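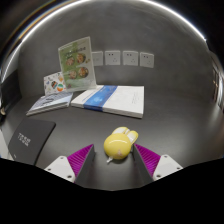 Kenneth Drummond would like it known that he did not throw away a single book. People keep accusing him of it, he said, and he is tired of it. What he did was take a family's worth of belongings, most of them small, and go through them one surface at a time until he could put a plate down on the dining table again.

I had gone to see him with my mind mostly made up. I have read the tidying books. I own two of them, and they have spent years underneath other things. When a friend forwarded me the handout Drummond uses for his evening class in Grodow, I underlined the sentence "Every object wants an address" and wrote "does it?" in the margin. I brought the handout with me.

He read the note and handed it back. "I didn't write that line," he said. "It came from the woman who taught the class before me. I left it in because people like it. I don't know what it means either."

That made it harder to be rude to him.

Drummond's method, if you want to call it that, is known in his class as the bare table. You choose one table. You take everything off it, wipe it, and put back only the things you are going to deal with that evening. On the night I visited that came to a couple of books and a little yellow bunny toy with its tag still on it. The rest was in boxes on the floor of the hall, and I had to step over them to get to my chair.

I pointed at the boxes. Wasn't that just moving the mess to the hall?

"Yes," he said. "For the night. If you leave it there a week, then yes, you've got a messy hall, and that's worse, you can break your neck. I tell them that. Some of them leave it there a week."

How many?

He didn't know. He has never kept track, and said so without much embarrassment. The class has been offered since July, with 13 people signed up for the current round, and he sends them a note a month after they finish. Most don't write back. I asked whether that might be because the tables had filled up again. "Could be," he said. "I would guess for half of them. Mine did, twice."

This is more than you get from most people in the business. The storage company Levmont has a page on its site promising a calmer home and, by the third paragraph, a calmer marriage. You get there by buying bins. I had assumed Drummond would have bins to sell me too, and I asked. He has some, the same ones he has had since his kids were little, and he would like to get rid of them. "A bin is a place where you don't have to decide," he said. "I have one that moved with us from Ivport and never got opened. It's got cables in it. I think it's cables."

The part of the evening I expected to dislike was the small things, and I did dislike it. Drummond believes small things are the real trouble in a house. Furniture you notice. A book has a shelf to go to, or you can stack it on another book and feel all right about it. But a toy that fits in your palm can sit on a windowsill for ten years. Nobody in the house plays with it, and it costs nothing to keep, so it never comes up for discussion.

His rule is that it has to come up for discussion. You put the thing in the middle of the table, you sit down, and you say out loud who it is for. If you can't name a person, it goes in the donation bag.

I said this sounded like a rule made up to get people crying in front of each other.

"Some do cry," he said. "I don't like it when they do. I'm not trained for it. I used to manage a hardware counter."

Then why the talking out loud?

"Because if you do it in your head you cheat. You say, oh, that's for when the grandkids come. Say it to another adult and they'll ask you how old the grandkids are."

How old are his?

"The youngest is 13," he said, and looked at the bunny. It stayed on the table while we talked about other things for a while. I never found out where it was headed, and I noticed that he didn't say a name.

I pressed him on the books too, since that is where the angry letters come from. A letter in the Dimitrov newsletter last fall called the class "a bonfire with snacks." Drummond had kept it. He thought the snacks part was fair. On the books, he says he asks people one thing, which is whether they would go and find the book if someone asked to borrow it. If they would, it goes back on the shelf. If they wouldn't, he suggests lending it to somebody first and seeing whether they miss it. He has 163 on his own shelves. He knows this because his insurance form asked, and he suspects it was the only useful question on the form.

"I'm not against having things," he said. "I'm against not knowing what I've got. I bought the same drill bit set 4 times."

Then I asked about the claim that bothered me most. The handout says a clear table "changes how a household eats, talks and rests." I asked for evidence of any kind. He said his wife would tell me they eat at the table now. She called in from the kitchen that they eat at the table on Sundays. He said Sundays was what he meant.

So I can't tell you the class works. I can tell you that it costs less than a set of bins, that the man teaching it doesn't oversell it when you get him one to one, and that the handout does. He said he'd think about cutting the sentence on households. He wouldn't promise on the address one - people really do like it, he said, they write it on their refrigerators.

When I got home I took everything off my own table, mainly to be able to say I had tried. It took me until 5 in the morning, with a long break for reading old mail, and I didn't finish. There are two boxes in my hall. One of the tidying books is in the top one, and I have been asked whether I would go and find it if somebody wanted to borrow it. I would, but only because I know which box.

The next round of classes has places left. Bring your own bags.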